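Selling play food sets at a school fair: price each piece or sell as a bundle?

posted in Fairs, Sales & Fundraisers

I have taken over the toy table at our spring fair in March. Last year the table brought in $165, most of it from puzzles and board games. This year we were given four big bins of play food and toy kitchen stuff, and I have never sold that kind of thing before.

Some of it is from boxed sets that are no longer complete. Some is loose. There is bread, fruit, vegetables, a lot of pastries and desserts, and a few things I can't identify. The table is six feet long and I have two hours to set up in the morning before the doors open at 9:30.

My questions are these. Do I put a price on every piece, or bag it up? If I bag it, do I sort by type or mix it? And is it worth cleaning it all first, or do people expect to do that at home? I also need to know what to do with pieces that are small. The fair gets a lot of toddlers and I don't want to hand something unsafe to a parent who isn't looking closely.

I have already looked at the older threads, but they are mostly about clothes.

Thanks in advance.
Granance

---

**Brusis**

Bag it. I have run a toy table five times and loose play food was a mess the one time I tried it. Kids pick it up, carry it to the next table and put it down there. By noon half of it was in with the books.

What works for me:

- Quart size zip bags, one price for all of them. I do $2 a bag. Parents don't have to ask and you don't have to make much change.
- Mix the contents. If you sort by type, the fruit bags go fast and you are left with a pile of bags that are all bread. Put one or two good pieces near the front of each bag where they show.
- Keep complete sets apart and price those separately. If the box is there, tape it shut. Write the number of pieces on the tape so buyers don't open it to check.
- Anything you can't identify goes in a free bin at the end of the table. It will be gone by closing.

On cleaning, yes, do it. Hard plastic can go in a sink of warm water with dish soap, then on towels overnight. Check for pieces with a hole or a seam first. Water gets inside and stays there. Those I wipe by hand. Felt and fabric pieces I wash by themselves, in cold water, and air dry. Wood gets a damp cloth only. Don't soak it.

Last year we made up 21 bags and sold all of them before lunch. I would have made more if I had started bagging earlier in the week. Don't leave it for the morning of the fair. Two hours sounds like a lot until you have to carry tables.

---

**Grollow**

just put it all in a box and say 25 cents each. thats what our church does and it sells fine. kids like digging through it

not sure about the cleaning part, we never did

---

**Ozoliņš**

I agree with bagging. I want to answer the part about small pieces, as the replies so far skip it.

Get a small parts tester, or use the cardboard tube from a roll of toilet paper as a rough check. If a piece drops all the way through the tube, I don't put it in a bag for little kids. Passing the tube check doesn't make something safe, so also pull on anything that is glued on, like stems, leaves and toppings. If it moves, I throw it out. Broken plastic with a sharp edge goes in the trash too.

I make two kinds of bags and mark them with colored stickers. Green is for bigger pieces. Orange means it has small pieces and is for older kids. A sign on the table says what the colors mean. You will still have to say it out loud to people.

For the front of the bag, choose something with a strong color that shows through plastic. Desserts do well. The waffle kind is the first thing I look for when I sort. 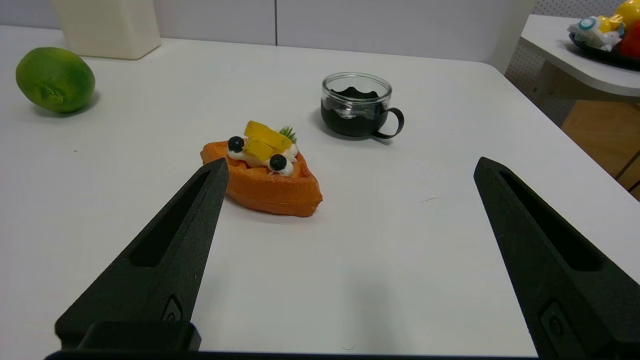
*Toy waffle pastry, the sort of piece I put at the front of a bag.*

On price, Brusis is right that one price is easier, but $2 may be low if your bags are full. I charge $3 for a full bag and drop it to $1 in the last hour. Write the new price on the back of the sign ahead of time so all you have to do is flip it.

If you have bags left over, ask the preschool before you take them home. Ours takes play food all year but won't take anything made of fabric. Call first, as the office closes early on fair days.

---

2759 views · 3 replies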